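Worov abre la compra de pinzas manuales para su programa de manipulación de fruta

El presupuesto aprobado cubre 26 unidades, repuestos y 4 puestos de trabajo hasta julio

3 de diciembre de 2023

47 compartidos | 4 comentarios

Worov ha aprobado el plan de equipamiento de su programa de manipulación de fruta y abre desde hoy la recepción de ofertas. El plan prevé la compra de 26 pinzas manuales de dos dedos, un lote de almohadillas de recambio y el material necesario para montar cuatro puestos de trabajo en su centro de Mikton.

Las pinzas se usan a mano. Un operario coge y deja piezas de fruta con ellas, y las grabaciones de esos movimientos sirven después para entrenar los brazos robóticos que la empresa quiere instalar en sus líneas de envasado. Worov ha decidido comprar primero las pinzas y dejar los brazos para una segunda fase, cuyo presupuesto se estudiará cuando termine la primera.

"Un brazo parado cuesta lo mismo que un brazo trabajando", explica Ans Geerts, responsable de compras del programa. "Preferimos tener los datos antes de firmar el pedido grande. Si la pinza no sirve para la ciruela, queremos saberlo ahora."

El pliego fija un precio máximo de 1.068 euros por pinza, impuestos no incluidos. La cifra comprende la estructura, los dos dedos con sus almohadillas y la tornillería. Las cámaras y los soportes se contratan aparte, igual que el cableado de cada puesto, que correrá a cargo del equipo de mantenimiento de Mikton.

Los proveedores deberán presentar por separado el coste de los recambios. En las pruebas internas, las almohadillas fueron la pieza que antes hubo que cambiar, y el plan reserva una partida propia para ellas. También se pide que los tornillos de los ejes puedan sustituirse con herramienta común y sin devolver la pinza al fabricante.

Dos firmas, Jin y Zeka, han cedido ya unidades de muestra. Las pruebas se hacen con fruta de piel fina, sobre todo ciruelas, y con naranjas, que exigen una apertura mayor. Trabajar sobre superficies blandas forma parte del protocolo - una manta sobre la mesa evita golpes y obliga al operario a ajustar la altura en cada agarre. Ninguna de las dos firmas tiene ventaja en la puntuación por haber participado en esta etapa.

La puntuación tendrá en cuenta el precio por unidad, el plazo de entrega y el coste de mantenimiento durante la vida prevista del equipo. No se admitirán ofertas parciales para las pinzas. El lote de almohadillas sí puede adjudicarse a otro proveedor, siempre que acredite que encajan en el modelo elegido.

La entrega se hará en dos tandas. La primera debe bastar para poner en marcha dos puestos y formar a los operarios; la segunda completará los otros dos. Worov quiere que todo el material esté instalado en julio, antes de la campaña de ciruela tardía. El pago se hará contra recepción de cada tanda, una vez revisadas las unidades.

El plan contempla asimismo un pequeño margen para imprevistos, que solo podrá gastarse en reparaciones o en la reposición de piezas. Lo que no se use pasará a la segunda fase - no a otras partidas del centro.

Las empresas interesadas pueden solicitar el pliego completo al departamento de compras de Worov en Mikton. Las consultas técnicas se responderán por escrito y las respuestas se enviarán a todos los licitadores.
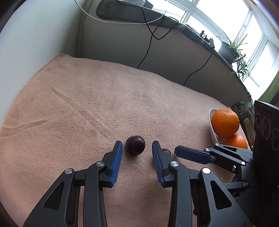

Ramiro: ¿Y el precio máximo incluye el transporte? En el texto solo se habla de impuestos. Para los que fabricamos fuera, el porte de dos tandas separadas cambia bastante la oferta, y convendría que el pliego lo dijera antes de que nos pongamos a calcular.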